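My First 300

Last updated: November

I rode the Urkska 300 at the end of September and it has taken me until now to write it up. A 300 is 300 kilometers in one go, with a time limit, a card you get signed at the controls, and no prizes. I had done four 200s before it. I had been told a 300 is a 200 plus another hundred, and on paper I can't argue.

The start was at 5:00 a.m. in the parking lot behind the Urkska fire station. There were 11 of us. Lionel Catterall handed out the cards from the trunk of his car and read us the changes to the route, two of them, both detours for bridge work. Then he looked at his watch and we left. It was dark until the first control and cold enough that I was sorry about my gloves.

I kept up with the front group for the first 40 kilometers, which I had promised myself I would not do. The road along the river is flat and smooth and it is very easy to sit behind someone. When it turned up toward Dradivov I let them go. The official climbing for the whole course is 2880 meters, and most of it is in the middle third, so anyone who shows up at the bottom of Dradivov with tired legs has a long morning ahead. I climbed it in my lowest gear and stopped once to take off a layer.

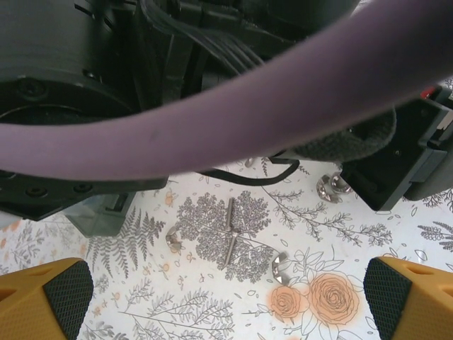

Bar tape is what people ask me about when they see the bike, so I will get it over with. I put new tape on two weeks before the ride, with a layer of gel under the tops, and wrapped it from the ends in. My hands went numb on the last 200 and I wanted that fixed. It helped on the right side and did nothing for the left. As for the color, it is a light purple with no shine to it, very close to the thick cable in the photo, and I picked it from three choices at the store. The other two were orange and a sort of camouflage. It already has a dark smudge on it too, in my case from chain oil. The tape has held up well and I would buy it again in black.

The second control was the bakery in Pavliuk, at kilometer 131. I had planned to be there 15 minutes and I was there 40. I ate two cheese rolls and a slice of something with plums in it, filled both bottles, and sat on the step with my shoes off. I don't regret the food. I do regret the shoes, as my feet had swollen and it took a while to get them back in. Kirsty Yeoman came in while I was fighting with the left one and asked if I wanted company for the next stretch. I said yes.

That turned out to be the best part of the day. Kirsty has done this course three times and knows where the water taps are. She doesn't talk on the climbs and she talks without a break on the flats, mainly about her kitchen remodel. We crossed the plateau with a light tailwind and saw maybe six cars. There is a long drop on the far side where the surface has been patched over and over, and I took it slowly. She waited for me at the bottom, eating a banana.

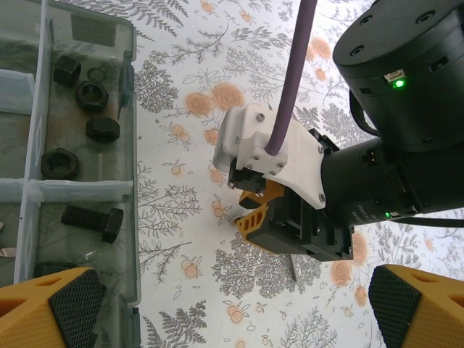 Plellthorpe Wheelers, Long Distance Section

After the third control the sun was low and we were both quiet. I had a bad hour between 220 and 240. My stomach had had enough of sweet things, and I hadn't packed anything else. Kirsty gave me half a bag of salted peanuts and I ate them one at a time. By the top of the next hill I felt normal again. I have written SALT on the inside of my handlebar bag in marker.

I also picked up a rattle there, somewhere around the front fender. We stopped under a street light and I went over every nut and bolt I could reach with a multitool. It was the fender stay. One nut had backed off until it was hanging on by a thread or two. I tightened it by hand and it stayed put to the finish, but I should have checked it the night before. I check the brakes and the tires before every ride and I never look at the fenders. They are on the list now.

Lights were fine. I run a hub dynamo, which came with the front wheel I bought last winter. The wheel was $625 built, and I put off buying it for two years for that reason. With a battery light I would have been worrying about run time from dusk on. I had a small spare on the helmet for reading the route sheet and used it a handful of times.

The last 30 kilometers are the river road again in the other direction. We could see a red tail light ahead of us for a long time and never got any closer to it. We rolled into the fire station lot at 9:50 p.m. Lionel was in a folding chair with a blanket over his knees. He signed the cards and pointed at a pot of soup. I drank mine standing up because I wasn't sure about getting out of a chair.

A few notes for anyone in the club who is thinking about it next year:

Ride your own pace to Dradivov. There are no stores after Pavliuk for 58 kilometers, and the tap at the cemetery is easy to miss (left side, behind the wall). The second detour may be gone by then. Bring warmer gloves than you think you need for the start. Don't drive home right after. I slept in the back of the car for two hours first and was glad I did.

I was sore for three days, mostly in the neck, and my left little finger tingled for a week. I have looked at the dates for the 400. I haven't signed up yet, and I want to get the left hand sorted out before I do.

Comments (4)

KirstyY: The remodel is done, by the way. You can come see the tiles. Also it was more like a third of a bag of peanuts.

gravelpete: For the numb hand, try tipping the saddle back a hair before you spend any more on tape. I was sliding forward on mine and didn't know it.

Marnie: Is the Pavliuk bakery open early? I'd be doing the route on my own and would get there around 9.

L. Catterall: Marnie, they open at 7. The second bridge is finished, so ignore that detour. The first one is still closed.

Contact the section | © Plellthorpe Wheelers | Back to top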